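搬家以后,我重新学会了吃早饭

上个月有读者留言问我,怎么博客停了这么久,是不是又不写了。没有不写,就是搬家。搬家这件事,说起来只有两个字,做起来像把自己整个人倒出来,抖一抖,再一件件往回装。装到现在还有几箱没拆,箱子上写着“杂”,我已经完全想不起来里面是什么了,说不定永远也不会想起来。

新家在Stemlow,从前我只在坐公交的时候路过,印象里就是一条坡路和一个卖花的铺子。住进来才知道坡有多陡,拎着两袋米上去,中间要歇一回。不过好处也有,早上推开窗能听见鸟叫,还有楼下面包店拉卷帘门的声音,哗啦一下,比闹钟管用。

今天想写的是早饭。写这个题目我有点心虚,我这个人有很多年是不吃早饭的。上一份工作在Astby,通勤单程要66分钟,每天出门都像逃难,头发没干,鞋带没系,手里抓一个东西就跑。抓到的有时候是苹果,有时候是一包苏打饼干,有一回抓了一根生黄瓜,在车上啃,旁边的阿姨看了我好几眼,后来还从包里掏出一小包话梅给我。大概是觉得这孩子怪可怜的。

那几年我的胃一直不太好,一到上午十点多就隐隐地疼,我就喝咖啡,喝了更疼,疼了再喝。妈妈在电话里说了无数遍,早上要吃口热的,我嘴上答应得好好的,挂了电话照旧。现在想想,人年轻的时候真的很会糊弄自己,觉得身体是借来的,不用还。

从粥说起

搬过来以后,上班近了,早上一下子多出来一大段时间。头几天我不知道拿它怎么办,就躺着看手机,看到眼睛发酸。后来有一天醒得特别早,天还灰着,肚子饿得咕咕叫,冰箱里除了半棵白菜和几个鸡蛋什么都没有,柜子里有米,我就煮了一锅白粥。

我已经很久没有煮过粥了,水放多少全凭猜。第一锅稀得能照见人影,第二天放多了米,煮成了软饭。到了第三四天才慢慢有点样子。我现在的做法是这样:前一天晚上把米洗好,沥干,装进袋子里放冷冻,早上水开了直接下锅,搅两下,大火滚起来以后转小火,盖子留一条缝,14分钟就差不多开花了。冻过的米煮起来特别快,这个办法我是在一个论坛上看来的,试了觉得真好用,后来跟好几个朋友都说过,说得他们都烦了。

喜欢更稠一点的,关火以后别急着揭盖,再焖一会儿。我一般趁这个时候去洗脸,回来粥面上会结一层薄薄的皮,小时候奶奶管那个叫粥油,总是第一个舀给我。我小时候不爱喝,嫌没味道,现在倒是每天早上先把那一层捞起来吃掉,吃的时候总会想到她家那口黑乎乎的铝锅,锅盖上的提手掉了,用一个酒瓶塞子拧在上面,不烫手,比原来的还好使。

配粥的东西我也讲究起来了。先是买现成的榨菜,吃了一阵觉得太咸,就开始自己腌。腌过萝卜皮、黄瓜、芹菜梗,还有一回腌了西瓜皮,那是夏天的尾巴上,一个瓜吃完舍不得扔,削掉外面那层硬绿皮,切成条,撒盐杀出水,再拌一点糖、一点醋、几粒花椒,放一夜,脆得不得了。萝卜皮要切厚一点,薄了就没嚼头,这个我失败过两次。腌芹菜梗的时候千万别放太多酱油,颜色一深,看着就像隔夜的中药,家里来了客人都没人肯动筷子。

不想喝粥的日子

当然也不是天天喝粥,再好的东西天天吃也会腻。有一阵我迷上了葱油饼,面是头天晚上和的,放冰箱,早上拿出来擀开,刷油,撒盐撒葱花,卷起来再盘成一个圆,压扁,下锅慢慢烙。听着挺简单,可是我的饼总是硬,硬到可以拿去垫桌脚。我去请教楼下面包店的老板娘,她说你水温不对,一半开水一半凉水,先烫再揉。她一边说一边给客人装面包,手都没停。回家照着做,果然软了,一层一层的,撕开冒热气,我站在灶台边上就吃掉了半张。

说到这家面包店,名字叫Fletia,门脸很小,两个人并排进去就得侧着身子。他们家的黑麦面包是我吃过最实在的,沉甸甸一个,切开来酸香酸香的,放三天也不会干。我不是那种追着店打卡的人,但是隔几天不去就觉得少点什么。排队的时候听前面的人聊天也很有意思,谁家的猫又跑到车棚顶上去了,坡上的路什么时候再修,听着听着就轮到我了。

黑麦面包切薄片,放平底锅里干烘,一面烘到边缘有点焦,翻过来,抹一点黄油,上面放一个煎蛋,蛋黄要流的那种。再撒一点点黑胡椒。这么一份,配一杯热豆浆,我知道有人会觉得奇怪,黑麦面包配什么豆浆啊!可是真的很搭,豆浆的豆腥气和面包的酸味碰在一起,会变得很醇厚,你们不信可以试一次,不好吃回来骂我。

蛋我也练了很久。以前煎蛋总是油溅得到处都是,后来学会了先擦干锅,小火热油,蛋先打在小碗里再滑下去,盖上锅盖,数40下,揭开正好。数的时候心里要稳,我有时候数着数着就走神,想到昨天没回的邮件,再回过神来蛋黄已经老了。那天的早饭就得认命。

关于坐下来

吃了一段时间早饭,我才慢慢觉得,吃什么是一回事,坐不坐下来吃是另一回事。刚开始我还是老习惯,端着碗站在厨房里,一边吃一边看手机,或者一边吃一边收拾昨晚的杯子。碗是空了,可是刚才吃的是咸是淡,一点印象都没有。

有一天早上下大雨,上班时间往后推了,我难得不赶,就把碗端到桌子上,好好坐下来吃了一顿。那天吃的是青菜粥,加了一点虾皮,很普通,可我到现在还记得虾皮咬下去那一下的鲜。雨打在窗台上的铁皮上,叮叮当当,吃完了我也没起来,又坐了好一会儿。

从那以后我给自己定了个小规矩,早饭必须坐着吃,手机留在卧室充电。规矩是定了,破戒也是常有的,尤其是月底最忙的那几天。不过十次里能做到七八次,我已经很满意了。

餐垫也是那时候才开始用的。以前觉得那是饭店里才有的东西,家里吃个饭哪用得着,洗洗擦擦还多一道麻烦。后来逛Gebretsadik的旧货市集,本来是要去找一个小书架,书架没找到,倒是在一个卖碗碟的摊子上翻了半天餐垫,麻的、竹的、棉线的,摸来摸去挑花了眼。市集在一个旧厂房里,冬天冷得要命,夏天又闷,我每次去都说下回再也不来了,可每次都还是去。

我后来发现自己最喜欢横条纹的,灰、白、浅褐这几个颜色间着来,放什么碗上去都不打架。浅色的木头桌面配这样的编织垫子,看着就清清爽爽的。碗一放上去,好像就在说,好了,坐下吧,这一小块地方是给你吃饭用的。说来有点傻,可我真的吃这一套。 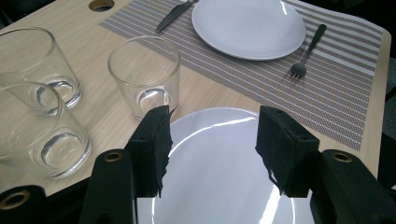

几个朋友问过的小问题

上回在朋友圈提了一句早饭的事,好几个人来问东问西,我就一并写在最后,省得一个个回,也省得自己说过就忘。

早上几点起来才来得及?我现在是六点半起,夏天会再早一点,天亮得早,窗帘又薄,想睡也睡不着。其实只要前一天晚上把米和菜备好,起晚一点也完全来得及。最费时间的从来都是站在冰箱前面发呆,想今天吃什么。所以我睡前会想好,想好了就写在一张小纸条上,贴在水壶旁边。

一个人吃,会不会觉得麻烦?会的。尤其是冬天,被窝外面那么冷,谁不想多躺一会儿呢。我的办法是做一些能放得住的东西,周末包一点小馄饨冻起来,每次煮14只,汤里放紫菜和一小勺猪油,从烧水到端上桌,比下楼买还快。馄饨皮记得买薄的,厚皮冻过之后容易裂,煮出来一锅面片汤。

胃真的有好一点吗?我不是医生,这个话不敢乱讲,每个人情况不一样,真不舒服还是要去看医生。我只能说我自己,这几个月上午基本不疼了,咖啡也从一天4杯减到了一杯,放在早饭以后喝。妈妈知道以后高兴得不得了,马上寄来一大包小米,还有一罐她自己做的豆豉,罐子外面裹了好几层毛巾,拆了我半天。

那包小米我还没怎么动,打算等天再凉一点,跟南瓜一起煮。南瓜要挑那种皮上带白霜、掂起来压手的,煮出来才粉。菜场里那个卖南瓜的摊子,去晚了就只剩切开的,我明天得早点去。

对了,留言里还有人问腌西瓜皮要放多少盐,我当时是随手抓的,没有称过,等明年夏天再腌的时候,我一定称好了写给你们。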